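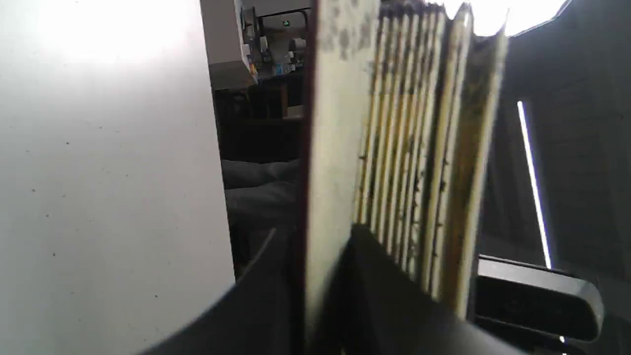 Comfort Lamptey
Small business and technology reporter
18/09/2018

Plumbing supplier Purves has its website back in search results after spending 16 days politely asking every search engine on earth to ignore it.

The Bramness business, which sells taps, pipe fittings, pump parts and a great many rubber washers, launched a new online store late last month. It had a cleaner layout, a bigger search box and a photograph of a bathroom in a far nicer house than most of its customers will ever be called out to. It also had a single line of code, present on every page, telling search engines to leave the site out of their listings.

They did as they were told.

By the end of the first week, most of the store's 3440 product pages had dropped from view. Anyone typing in the company's web address could still reach it and buy whatever they liked. Anyone searching for a tap washer in Bramness was sent to a supplier in Irkbridge, a hobby forum, or a recipe for something called tap-tap slice.

The line in question is known as a noindex tag. Web developers use it on a half-built site so that strangers don't wander in while the shelves are going up. The usual practice is to take it out on launch day. It was on the launch checklist for Purves, as item seven, and had been ticked.

"It was ticked on the test site," owner Gillespie Pringle said. "Which I'm told is a different site. It looks the same to me, and I think it looked the same to the person with the tick."

Pringle said orders had been slow from the first morning but he put it down to customers getting used to the new layout. The agency that built the store, Lernusel, had warned him there might be a dip in traffic after the changeover and that he should hold his nerve.

"So I held it," he said. "I held it for more than two weeks. We had a quiet January once because of the heat, and I thought, all right, it's like that. Then I had a bloke drive over from the other side of the river to ask if we'd gone broke."

The customer, a plumber who had been buying from the store for years, always got there by searching the name and clicking the first result. When the first result became a business directory with a closed sign beside the listing, he took it at face value and came to see if there was any cheap stock going.

There wasn't, but he bought a box of compression fittings at full price.

Lernusel confirmed the error in a written statement that ran to two pages and used the word "learnings" twice. It said the tag had been carried across from the staging environment when the finished site was copied to its permanent home, and that an automated check which should have caught it had been pointed at the wrong address. The check had been run daily and had passed every time.

The statement went on to describe the performance of the new site as "strong across all core measures". Pages were loading in less than half the time of the old store. A spokesperson, asked whether a quick page was much use to someone who couldn't find it, said the two matters were being tracked separately.

The agency has waived the balance of its build fee and will provide support at no charge until the end of January. It has also changed the checklist. Item seven now has to be ticked by a second person, on the live site, with the address written out in full beside the tick.

The tag itself took less than a minute to remove. Getting back into the listings took longer, as search engines have to revisit a page before they will notice it has changed its mind, and they have no great incentive to hurry back to a shop that told them to go away. Lernusel submitted a fresh sitemap and asked for the main category pages to be looked at again. The home page reappeared the next day. Taps came back after that, then pipe, then most of the pump parts. Washers are still patchy.

A second problem turned up while everybody was looking for the first. The old store gave each product an address made from its part number. The new one uses plain words, so that a brass elbow lives at an address with "brass elbow" in it. Redirects were supposed to carry visitors from the old addresses to the new, and for the larger categories they did. Several hundred of the smaller parts instead went to a page about the company's delivery vans.

Pringle said he had wondered why that page was doing so well.

"It was our most popular page. I told the drivers. They were pretty pleased about it."

Those redirects have since been mended, and the van page has gone back to its former level of public interest. Staff worked through the list by hand over several evenings, matching part numbers to descriptions, with the old paper catalogue open on the counter for anything the computer couldn't settle. Pringle said some of the descriptions had been typed in by his father and would be a matter of interpretation for whoever came next. There are at least two products on the system named "the other one".

He would not put a figure on the lost sales. Counter trade had held up, he said, and account customers who order by phone had carried on ordering by phone, in some cases unaware that the business had ever had a website, new or old. The weekend renovators were the ones who had vanished. They tend to search on a Saturday-morning sort of timetable — water on the floor, phone in one hand — and will buy from the first shop that appears to be open.

The Irkbridge supplier, which did appear, has had a very good fortnight and declined to comment on it. A person answering the phone there said they had assumed the increase was down to their new logo.

For other shops in the district planning a rebuild before Christmas, the check is easy enough to do without an agency. Open a page on the live site, view its source code in the browser, and search the text for "noindex". On a page that customers are meant to find, the word shouldn't be there. The file called robots.txt, which sits at the top level of the site, deserves a look as well, as a stray slash in it can shut out search engines just as thoroughly. Neither job needs any special software. Most search engines also offer site owners a free set of reports that list which pages have been left out and why.

Purves had those reports. They were being sent to the email address of the firm that built the previous store, which has wound up, and whose inbox was still accepting mail. The first warning arrived there on the second day after launch. Lernusel believes there were several more, each with a slightly firmer subject line.

The reports now go to Pringle, who has asked for them to be printed and left on his desk. He said he didn't follow all of it but had got the hang of the graph, which should go up.

He has no plans to change agencies. The people at Lernusel had been decent about the whole thing, he said, and were unlikely to make the same mistake again while he was standing behind them, which he intended to do. He has also kept the checklist with the original tick on it. It is pinned up in the tea room beside the roster.

The store will run a discount on washers until the end of the month for anyone ordering online. Customers who can't find the offer by searching are advised to type in the address, or to ring the shop on the usual number and ask for Gillespie.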